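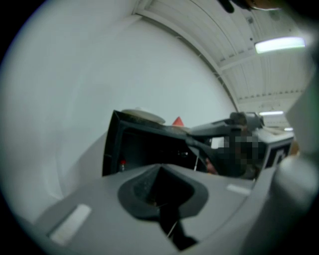 What age is the Rallbridge Map Skills Kit meant for?

I wrote it for second and third graders, and it also works with older kids who missed map work the first time and need to catch up.

Rallbridge Map Skills Kit, Classroom Edition

Hi, and thanks for stopping by the shop! This is the big version of the kit, the one I use with my own class. You get 40 lesson cards, 18 student workbooks, one teacher guide, and a folded floor map of Rallbridge, the made-up town where every lesson takes place (it has a river, a bakery, two bridges, and a very confusing bus route). If you only teach a few kids at a time, look at the Small Group Edition, which has the same cards and guide but comes with 6 workbooks.

The lessons start with plain old left, right, near, and far. Then we move on to the compass rose, map keys, grid squares, and finally scale, which I saved for the end after trying it early one year and losing most of the room. Each card takes up one class period if you do the talking part and the workbook page together. Skip the talking part and you can squeeze it into a short afternoon slot, though the kids really do love arguing over the fastest way to the bakery.

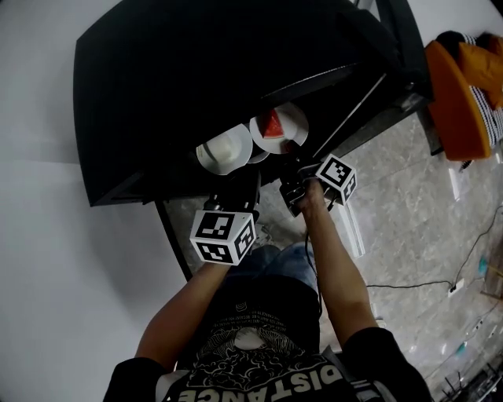

White plates by the edge of a black table, one with a red slice on it.

The workbooks are black and white inside, on paper thick enough for markers, and the pages are perforated so you can collect just the one you need. Students write right in them, so plan on new ones each year. Refills come in packs of 18. The cards are coated and mine have held up fine, even with a couple of them living at the bottom of a tote bag since December.

A few people have written to ask if this goes with the Steinbach Globe Unit. They're separate, but I'd do Rallbridge first. Steinbach jumps straight into continents and oceans and expects kids to know what a map key is. I put a page in the back of the teacher guide that lists which lessons line up with which.

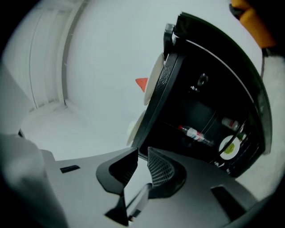 Large round black container, tilted on its side.

What changed in the second edition

The river now has a name (the Monico, picked by my students in a landslide), the grid lines are darker, and card 18 no longer sends everyone north when the answer key says south. Sorry about that one! If you own the first edition, your old workbooks still match the new cards except for that page, and I'm happy to send you a replacement sheet.

Also new: a sheet of 100 place-name stickers for the floor map. They peel off cleanly if you don't leave them down all year.

Ordering

The kit is printed and packed by Monberg, and it ships flat in one box. Purchase orders from schools are fine, just put the billing address in the notes field. Workbook refills and extra floor maps are listed on their own pages.

Page updated May 25, 2025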